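Learning to Tie a Knot in Something That Won't Hold Still
Project report, Lautaro Bravo, Navarrete Skills Lab

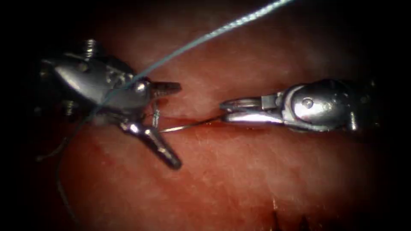 I picked suturing for my project because I figured it would be the easy option. I've sewn buttons! I've hemmed pants! Well, tissue is slippery and soft, and it gives when you pull on it, so most of my button skills went out the window the first Tuesday.

My plan was 80 practice knots, all with braided thread, and a notebook page for each session. Braided thread grips itself nicely once the first throw is down, but it also drags on the way through, and if you tug you get a pucker. I tugged a lot. My notes from the first 22 knots mostly say "too tight" (one just says "ugh").

What helped was slowing down the loop. I started leaving a longer tail, keeping both tips close together and letting the slack lie loose before I closed anything. I also quit staring at the knot and watched the tissue next to it — when the edges just touch, stop pulling.

I made it to 80, and the last page of the notebook is a lot calmer than the first. My square knots still turn into granny knots when I rush. Next term I want to try a running stitch, and I need to ask for more thread before then.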